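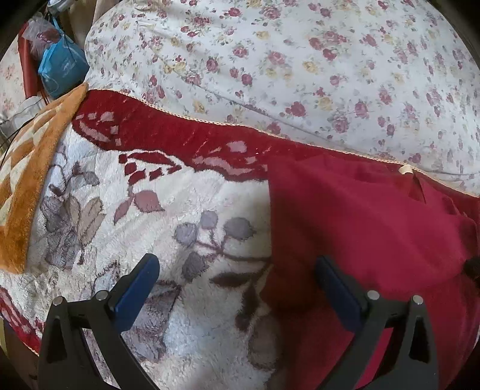
Winter blankets take up half a closet, and Jocelyn Umali says she had been shoving hers onto the top shelf and leaning on the door until it clicked. She was one of the neighbors who came to the spring bedding night in Brusstead this April, and she went home with a much better plan: roll it, wrap it, tie it, and put it anywhere you like.

The evening was put on by the Povovia Household Club, and it was a lot of fun! People brought the fluffiest things they own. There were plush fleece throws, old quilts, a crib blanket or two, and one sleeping bag that had lost its sack years ago. Montserrat Escobedo led the rolling, and she did it with real joy. She loves a thick blanket with a bold border, and she'll tell you so while she's kneeling on one.

Her method starts with a flat blanket and a smaller piece of plain cloth. An old pillowcase will do, or a T-shirt cut open along the side. Fold the blanket in half the long way, then in half again if it's a big one, and press the air out with your forearms. Roll from the short end and lean into it. The first two turns matter most (if those are soft, the whole thing stays soft), so start over if you need to. Plenty of people did, and the second try was nearly always tighter.

Then comes the cloth, laid over the roll where your hand will grab it, and after that the rope. Montserrat likes a braided one that won't bite into the pile. She passes it around the bundle, crosses it, pulls until the blanket bulges a little on each side, and finishes with a square knot. A plush blanket pushes back, so have a second person put a finger on the crossing while you tie.
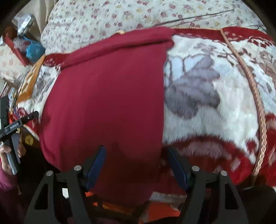 Vol. 4, No. 68

Rope turned out to be the hot item of the night. The club had bought 500 feet of it from Meléndez Hardware, precut into lengths for throws and longer ones for full-size blankets, and by closing time 211 feet were left. Those are going into the supply cupboard for the fall session, when the same crowd will be hauling everything back out again.

Baltazar Alvarado brought a red throw so springy that it took three rolls to behave, and he was grinning the whole time. Azucena Contreras showed a nice trick with the cloth: she tucks the top end under the rope and folds it back over, so there's a smooth spot to carry the bundle by. She also pins a paper tag to it saying whose bed it belongs to. With four kids in the house, that tag saves her a lot of unrolling in October.

A few questions came up about plastic bags. Montserrat skips them for fleece and prefers a dry shelf with a clean sheet over the bundles. Whatever you use, wash the blanket first and let it dry all the way, seams and binding included.

The next evening is on fitted sheets, at 6:30 p.m. in the Plotano Street room. Bring one sheet and a friend with long arms. Coffee is on the club, and Cirilo Bautista is taking names at the front desk.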